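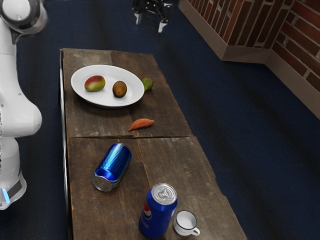

**Sim bench for the shop arm: grasps fine on fruit, bad on cans**

**fsethi**

I've been putting together a sim of the arm we're building at the Domański Street shop so people can try pick routines at home before they book time on the real one. Table, arm, two-finger gripper, and a set of everyday things: mango and kiwi on a plate, a lime, a sweet potato, two blue cans, a small white cup.

Over 50 runs per object, the lime came up 48 times. The can on its side came up 21 times. It rolls as soon as one finger touches before the other. Same grasp code for both. What would you change first?

— Farzana Sethi

**goser_bench**

Friction. Your sim table is probably close to ice. I'd raise the can-to-table value and see if the number moves.

**kglowacki**

I wouldn't start there. If one finger lands early, the can gets pushed, and more friction only hides it. Check whether the gripper is centered across the can. With the can lying at an angle to the table, a small yaw error is enough.

**goser_bench**

Real cans roll too, and we pick them up at our shop all the time. Defaults in these sims are bad. Rolling friction is often set to zero.

**kglowacki**

Then set it to something sane, sure. But measure the yaw error first. It's one line in the log.

**plusance**

Is the mass right? A full can and an empty one behave very differently, and if you imported the model from somewhere it could be anything.

**fsethi**

Mass was set for an empty can, so I'll leave that. Rolling friction was zero — goser_bench was right about that part. I gave it a small value and got 23 out of 50. Not much of a change.

Logged yaw next. The grasp angle was coming from the bounding box, which is lined up with the table and not with the can. Switched it to the long axis of the mesh and I'm rerunning now.

**goser_bench**

OK, that would do it. I'd still tune the friction against a real can before anybody trusts the numbers.

**limadard**

Different question. Are you going to try the cup by the handle? Ours slips every time with flat fingertips.

**fsethi**

By the rim for now. The handle can wait until the new fingertips are printed, probably in January.

**kglowacki**

If you want, send me the fingertip file and I'll print a set in the softer filament. I have half a spool left.

Kazimiera Głowacki

**fsethi**

Sent. The rerun finished too: 48 out of 50 on the can. Both misses were the fingers closing too high on the side. I'll lower the approach and post the config in the shop folder tonight.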